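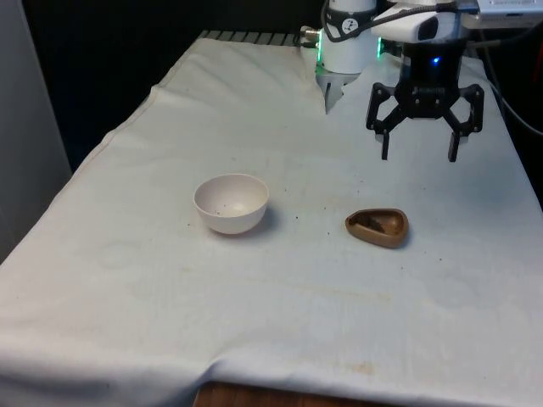
How a Bowl Gets Its Shape

Have you eaten anything out of a bowl today? Porridge, perhaps, or soup, or the last few crisps from the bottom of the bag that somebody tipped out for you? Most of us use a bowl every single day and hardly give it a thought, and yet people have been making them for thousands and thousands of years, and the shape has barely changed in all that time. If you could pop back to an ancient village at supper time, the houses might look very strange to you, but you would know what the bowls were for straight away.

The very first bowls were probably things that people found lying about. Half a coconut shell makes a rather good bowl, and so does a big seashell, or a dried gourd with the top sliced off. Your own two hands make a bowl too, if you cup them together under a tap (try it, and see how long you can keep the water in!). Then people discovered that soft, sticky clay could be squashed into the same sort of shape, and that if you made it very hot in a fire it would go hard and stay hard.

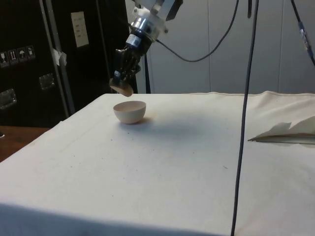

A round bowl is a clever shape, and it is worth stopping to think about why. There are no corners inside for your food to hide in, so a spoon can slide all the way round and scoop up the very last bit. A small bowl like the plain off-white one on the cloth is close to half a ball, and a ball is a very good shape for holding a lot inside without using up much material on the outside. The rim is thin, too, and that is kind to your lips if you are the sort of person who drinks the milk when the cereal has gone.

In the pottery town of Treltmont, where I learnt to make pots, there is an old workshop called Raptis, and its kiln has room for 144 small bowls at once. A kiln is a special oven for clay, and it gets far, far hotter than the oven at home. Water boils at 100 degrees Celsius, which is already much too hot to touch, but the Raptis kiln is taken up to 1000 degrees. When it gets past 900 everything inside glows orange, and you can see it through a tiny spyhole in the door if you are wearing the proper goggles. Then comes the hard part, and that is waiting, as the kiln has to cool down very slowly or the pots may crack. 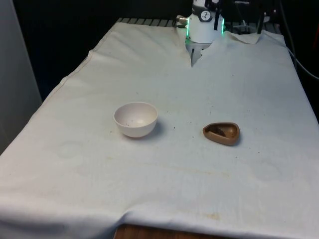

By the Drandow children's page editor, who is also a weekend potter

Now, bowls don't all have to be round. Some dishes are shaped like a teardrop, with one end nice and curved and the other end coming to a point, like the little brown one to the right of the white bowl. A shallow dish is handy for small things that you want to see and pick out with your fingers, while a deep bowl is better for anything that might slop about. Down in Sisau, by the river, the potters like to make their dishes long and narrow, and they will tell you that they learnt it from looking at leaves.

You can make a bowl yourself without any kiln at all. Ask a grown-up for some air-drying clay and put an old cloth on the table first. Roll a piece of clay into a ball that fits in your palm. Push your thumb into the middle, but stop before it comes out of the other side, and then pinch gently between your thumb and fingers, turning the clay a little each time. This is called a pinch pot. If the edge starts to crack, dip a finger in water and smooth it over.

Would you like a teardrop dish instead? Start in just the same way, keep the sides low, and squeeze one end softly between two fingers until it makes a point. Leave your pot somewhere airy until it has dried right through. Air-drying clay is no good for food or drink, so keep buttons in it, or shells, or your best marbles.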